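Can a Robot Tidy Up Yet?
A Clurndale Science Rooms reading sheet for ages 8 to 11

Many people would like a machine that clears up after them. There are already machines in homes that wash clothes, rinse plates and sweep floors. Each of these does one job, and each was built for that job alone. A machine that could tidy a whole room would have to do a great many jobs, and it would have to know which one came next.

This sheet looks at a single chore: putting glue guns away in a tub. You may have used a glue gun at school with an adult beside you. It melts a stick of glue and squeezes it out through a nozzle. Many have a cord and a plug, and after a craft session the table can end up covered in them.

What the chore involves

A person clearing a craft table hardly thinks about it. The hand goes out, closes round a handle, lifts, moves across and lets go. A robot arm has to be given, or has to learn, every part of that movement. It needs to find the tool, decide where to hold it, close its gripper firmly enough and then work out whether the tool has come up with it.

The robots in our pictures have two arms each side of a shared table, with a black gripper at the end of each arm. A gripper does the work of a hand, although it has far fewer moving parts. Small cameras near the wrists look down towards the grippers. 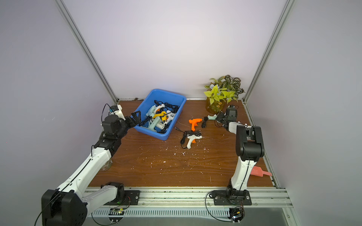
Why cords are so difficult

A wooden block is the same shape wherever you put it. A cord is different. It can lie straight, loop round, knot itself or slide under something else, and it will probably never lie in exactly the same way twice. Engineers call things like this "deformable objects". Towels, shoelaces, plastic bags and cooked spaghetti all belong to the same family.

When you pick up a glue gun, its cord comes too. If the cord is caught round a second glue gun, that one may be dragged along as well. You would feel the tug at once and stop. A robot may have no sense of touch in its gripper, and in that case it must notice the problem with its cameras or by how hard its motors are working.

A tub full of cords is harder still. One tool hides another, and from above a black cord looks much like the black cord underneath it.

Try it yourself: the two-peg test

You will need 2 clothes pegs, a shoelace, a pencil, a spoon and a bowl.

1. Put the pencil, the spoon and the shoelace on a table in front of you.
2. Hold one peg in each hand. You may touch things with the pegs only.
3. Move all three objects into the bowl.
4. Empty the bowl, close one eye and try again.
5. Ask a partner to time you. Allow 30 seconds for each turn.

Write down which object gave you the most trouble. Did you use one peg or both?

Why two arms?

Some jobs can be done with one arm. Others are much easier with two, such as holding a bag open while something is dropped in, or keeping a cord out of the way while the tool is lifted. Two arms can also reach different parts of a table. The difficulty is that they must not bump into each other, so the computer has to plan for both at the same time.
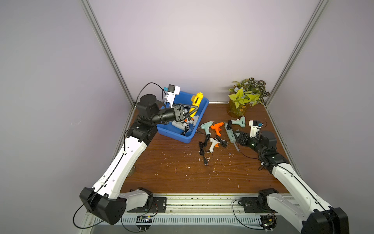
One gripper is down in the blue bin, while the other points towards the glue guns on the table.

Look at the colours of the glue guns. You can tell that the orange one and the yellow one are the same kind of tool. A computer has to learn this. It is usually shown a large number of pictures, perhaps 1000 or many more, until it can recognise a glue gun of a colour it has not met before. It must also learn what should be left alone. A plant in a vase stands on the same table, and a good tidying robot would not put that in the bin.

So, can machines do chores yet?

The fair answer is that they can do some of them, some of the time. In factories, robot arms have lifted and sorted things for many years, mostly where every part arrives in the same place and the same way up. Homes and busy shops are less orderly. Things are moved, dropped and left half finished, and people and pets walk through the middle.

Robots in laboratories can now fold clothes, load dishes and put away tools. They are often slow, and a small change such as a different lamp or a new tablecloth may confuse them. Until they become more reliable, an adult will normally stay close by with a way of stopping the machine. 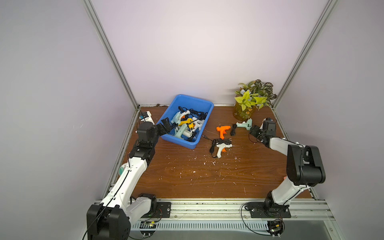 Panagiotis Petridis

Words to know

Gripper: the part of a robot arm that takes hold of things.
Joint: a place where the arm can bend or turn, like your elbow.
Deformable: able to change shape when pushed or pulled.
Rail: a straight bar on which the arms are fixed.

Questions to talk about in class

Which chore in your home would be the hardest for a robot? Think about what it would need to see and what it would need to feel.

If a robot took 14 minutes to clear a table and you could do it in 2, would it still be useful? Who might be glad of it?

Should a robot ask before it puts something away?

A note on safety: the nozzle of a glue gun becomes very hot and stays hot after it has been unplugged. Do not use glue guns for the two-peg test.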